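4. The inside of the case

4.1 Why the old tower

Repair research has a weakness for the difficult object. Papers on the glued telephone and the sealed earbud now fill a respectable shelf, and we have added to it ourselves. The desktop tower gets less attention, presumably on the grounds that it presents no problem: it is large, it opens, and its parts come away in the hand. Our participants in Gerncombe, shown such a machine and asked to take out one named part, did not find this account of it convincing.

The present section deals with what they met once the side panel was off. The panel itself was covered in Section 3, at greater length than we had planned, and readers who skipped it may take it that thumbscrews are not always turned by thumbs.

The towers came from the Deltport reuse store, which takes in office machines by the pallet and sells on those worth selling. We bought from the unsorted end. The store's own rule of thumb is that a tower is worth opening if it weighs more than it looks, and after a winter of carrying them up the stairs at Villanueva we can offer no better measure. No two cases were laid out in quite the same way, although all followed the same broad plan: power supply in one corner, drives in another, board across the floor, and everything else wherever there was room.

4.2 Lying down and standing up

A tower is drawn, sold and described standing up. It is mended lying down. This turns every word in the service manual through a right angle, and most manuals carry on as if it had not happened. "The uppermost slot" is a clear instruction until the case is on its side, when there is no uppermost slot, only a left-hand one or a right-hand one depending on where the reader is sitting. Participants dealt with this by tilting their heads. One stood the case up again each time a step was read out, found the slot, kept a finger on it and laid the case down with the other hand, which was slow but produced no errors.

In the Pedier labelling scheme, which we adopted for the later sessions, no part is ever described as upper or lower. Positions are given from a landmark that can be seen from any side, usually the power supply, as it is the largest block in the case and tends to wear a large label. We use Pedier terms in our tables. In running text we have allowed ourselves "upper" and "left" where a figure is at hand to settle the argument.

4.3 What can be seen and what can be reached

It is useful to keep two kinds of access apart. A part is in view if a person looking straight down into the case can point to it. It is in reach if the same person can get two fingers to the place where it lets go. Memory modules are good on both counts: they stand in a row, the ends of their slots are often marked in a paler plastic, and the motion needed is one that most people guess. Expansion cards are in view and look to be in reach, but the catch that holds the far end of the card is commonly underneath it, in shadow, and works in a direction that varies by maker. We recorded more muttering at this catch than at any other point in the study.

Processors are a separate matter. With the cooler off, the metal lid of the chip is the plainest thing on the board, square and silver in the middle of all that green, and participants went to it with confidence. Several had to be reminded that it was not the part they had been asked for. It would appear that people will remove whatever looks most like the picture of a computer they carry about with them.

Cables belong to neither class. They are in view, frequently to the exclusion of everything else, and in reach whether one wants them or not. Power leads cause the most trouble, as makers fit enough length for the tallest case in the range and leave the surplus to settle where it likes. A thin data cable run tight along a wall costs the repairer nothing. A fat loop of power leads has to be held aside with one hand, which leaves one hand, and almost every catch in the case was plainly designed by somebody with two.

Figure 1 shows a tower with the panel off and the case on its side.

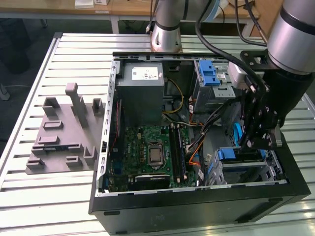

Figure 1. Tower case opened for part removal. Power supply at upper left, with yellow leads looping down into the case; drive cage at upper right, with blue latch; processor without cooler near the middle of the board, memory to its right.

The blue latch on the drive cage deserves a word. Colour on a moving part is the one courtesy that makers of office towers extended at all regularly, and it worked. Where a latch was coloured, participants tried it first, and they tried it before reading anything. Where it was bare grey metal on grey metal, they looked for screws, and if they found screws they took them out, including those that held on something else. We would not go so far as to claim that blue plastic is the whole of design for repair — but per gram it did more than anything else we handled.

4.4 Order of removal

We had expected participants to work from the outside in. Most worked from the easiest thing to the next easiest, so that the memory came out early in nearly every session whether or not it was in anybody's way. Asked about it afterwards, they said they were making room. A memory module takes up very little room.

The habit is harmless for the person at the bench but it matters for the timings in Section 5, where a part counted as "removed in passing" has been left out of the totals. Of the roughly 300 removals we logged, 200 were of the part requested and the rest were in passing or by mistake. We did not try to separate these last two. The participants could not always say themselves, and the wording of the form did not help them.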